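Recorder notebook, April — Camdale wood edge, bush-cricket trials

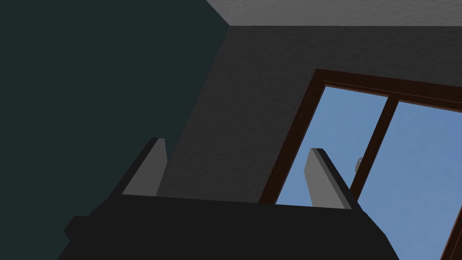 Irja doesn't buy the night count at all. Her view is that the software is calling the fence wire a bush-cricket, and that if we print the number as it stands we'll be retracting it by summer.

I'm inclined to agree with her. The Waretti classifier gave us 2125 "song events" from one box in one night. April is early for adults of anything that sings up here, and the nymphs can't stridulate. So what is it hearing? I went through a sample by ear this afternoon, with the spectrograms open. Most of it was a dry tick, very even, no build-up and no fade. Insects drift as the air cools. This didn't, from dusk to 2 a.m. I'd put money on something electrical, or the wire as Irja says.

Jarmo's counter-argument is that the score was high on nearly all of them. Fine, but the score only says how much a sound resembles the training set, and the training set was recorded in July in someone's garden. I don't see what confidence means outside that.

Three clips I can't dismiss. Short, buzzy, slightly rough at the start, with energy well above the tick. Eyvindur thinks ground-hopper. Ground-hoppers are supposed to be silent, so I'd want a lot more than three clips before I wrote that down anywhere else. Could be a leaf on the mic.

Box 2 (the Kröger, old foam) heard next to nothing over the same hours, 15 metres along the hedge. Either the foam is eating the top end or box 1 has its own private noise. Swap the boxes over, leave the settings alone, run again.

Still to do:
— play the tick back to Oona without telling her where it's from
— ask Esko if the fence is live at night
— gain on box 1 looks higher than I set it, check
— Dratetis cards: don't reuse until the bad headers are explained

No species going on the sheet for now. Left the column blank.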